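Hand-held gripper: linkage play and screws coming loose, how do you look after yours?
Forum: Grippers and end tools > Maintenance
Page 1 of 1

pivot_prata
25/10/2020

Good evening to all. My name is Amândio Prata and I keep the hand-held grippers in order for a small team in Skorneldale. English is my third language, so please ask if a sentence is strange.

We have 2 grippers of the same type, black body, ribbed grip surface in the lower middle, linkage arms above it. One of them is good. The other one has developed play in the arms. When I close it slowly on a thin object, the left side arrives first and the right side comes a little later. The counter shows 1077 cycles since I last opened it. The good one has done more than that and has no play.

What I did until now: I wiped the arms with a dry cloth, I tightened all the pivot screws by hand with a short driver, and I checked that no thread or fluff was caught between the bars. After tightening it was fine for one afternoon, then the play returned.

Below is the gripper during bedroom work, handling textiles.
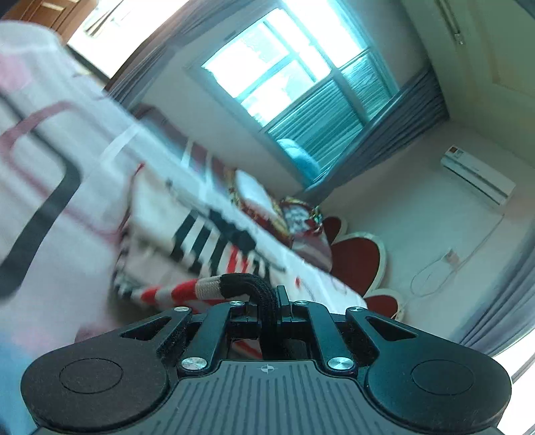
Gripper at the bed, linkage side up, with the striped cord by the strap.

My question is about the two larger screws, the lower ones just above the ribbed part. Do you tighten these the same as the four upper ones? The sheet from Vetis gives only one value and does not say for which screws.

S_Leblanc
Hello Amândio. Not the same, no. The upper ones I tighten until the arm stops rocking, then I go back a very small amount so it still moves under its own weight. The lower ones carry more of the load and I make them firm. If you make all six firm, the arms will bind and you will think the spring is weak.

Also look at your strap. That is a fuzzy material and it rises from the middle of the linkage. Mine was shedding fibres into the pivots. I changed it for a smooth one.

nguyen_bench
I do not agree about going back on the upper screws. A screw that is left slack will walk out, it is only a matter of time. Use thread locker, the weak kind, one small drop, and leave it overnight. Our log has 484 cycles since I did it and there is no movement.

S_Leblanc
Thread locker on a pivot is how I lost a whole set of arms in September. It crept into the joint and I could not free it. Perhaps you have steadier hands than me.

nguyen_bench
Then it was too much, or the wrong kind. You put it on the last turns of the thread and keep it away from the shoulder. I clean with alcohol before.

pivot_prata
Thank you both. I opened the bad one this evening. There were fibres under the upper right screw, grey and short, so Séverine may be right about the strap - but the screw itself was also loose again, and I had tightened it yesterday. So maybe you are both right.

One more thing. The hole in the right outer arm looks slightly oval to me. I do not have a good gauge here. Can this be repaired with a bushing, or is the arm finished?

kettle_lane
If it's oval, order the arm. I tried a bushing and it made the next hole wear faster. Pivmont sells the arms singly now, you don't need the whole kit.

S_Leblanc
A bushing can work if you ream the hole straight, but not by hand. And change both outer arms together, otherwise one side is new and the other is tired and you are back to the same complaint.

kettle_lane
Both? Seems a waste if the left one measures fine. I'd swap the right and keep an eye on it.

nguyen_bench
I change arms at 1000 cycles without measuring. It costs less than my evening.

pivot_prata
I have ordered one arm for the moment, and a smooth strap. When it arrives I will set the upper screws as Séverine wrote, without thread locker, and note the count. If they walk out again I will try the small drop.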